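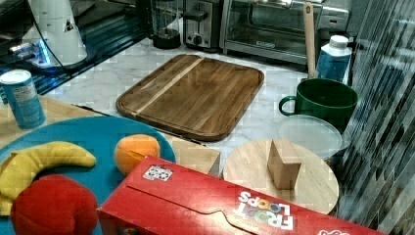 Board on the worktop, toaster behind.

Print | E-mail
8 Jan 2018
By Joonas Honkanen

Back on the rye after a fortnight off. I fed the starter last night with what was left in the bag and it had come up nicely by breakfast, with a skin on top that I scraped off. It smelled of apples and a little of paint. I've stopped worrying about the paint smell, it goes once the thing has been fed a couple of times.

Walked down to Woldemariam for flour. They were out of the coarse rye again, so I bought the medium and a small bag of cracked grain to soak. The man said the coarse would be in by the end of the week, and he said that before Christmas too. Cold out, wind straight off the river, and the path by the allotments is mud from one end to the other. I came home the long way round by the road and got my trousers wet anyway.

Mixed at eleven. I used 300 grams of the medium, the soaked grain, salt, and a spoonful of black treacle that wasn't in the recipe. The dough was wetter than I wanted. I nearly added more flour and then left it alone, as last time I kept adding and the loaf could have held a door open. Into the tin with wet hands, a plate over the top, and on to the shelf above the boiler.

Wrote letters while it sat. Paid the water bill. Read two chapters of the library book, which is about canals and is due back.

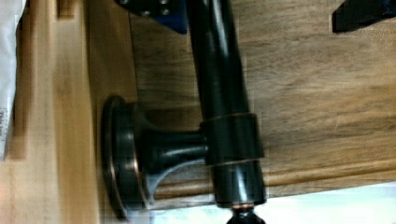 Ehsan Asadi rang after lunch and told me the treacle was a mistake. His view is that rye is sweet enough if you give it time, and that people put treacle in because they like the colour. He also thinks I should leave the loaf wrapped for 2 days before cutting it, and said I never have and never will. I said I'd try. He has started buying his from Oven on the corner of Trenunska and says it's good but the slices are too thin for herring.

By four the dough had reached the rim of the tin and there were small holes showing on top, so in it went. I gave it the first part very hot and then turned it down. Came out at 5, dark on top with a crack down one side. It knocked hollow underneath. I wrapped it in a cloth and put it in the cupboard where I can't see it.

Supper was soup from the freezer, and the end of the white loaf toasted. The soup needed salt. Early night, or that was the plan. It is gone eleven now and I'm still writing this.

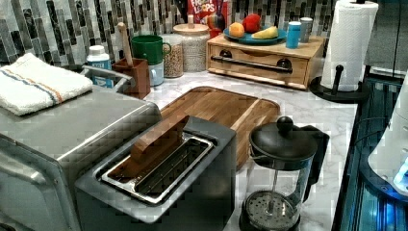

To do before the next loaf

Order the coarse rye and stop relying on the shop. Find the lid for the big jar. Write down how much water went in, which I forgot again today. Take the canal book back. Ask Ehsan whether he still wants some of the starter in March, when he's over to see his sister, and if he does, feed it up the night before.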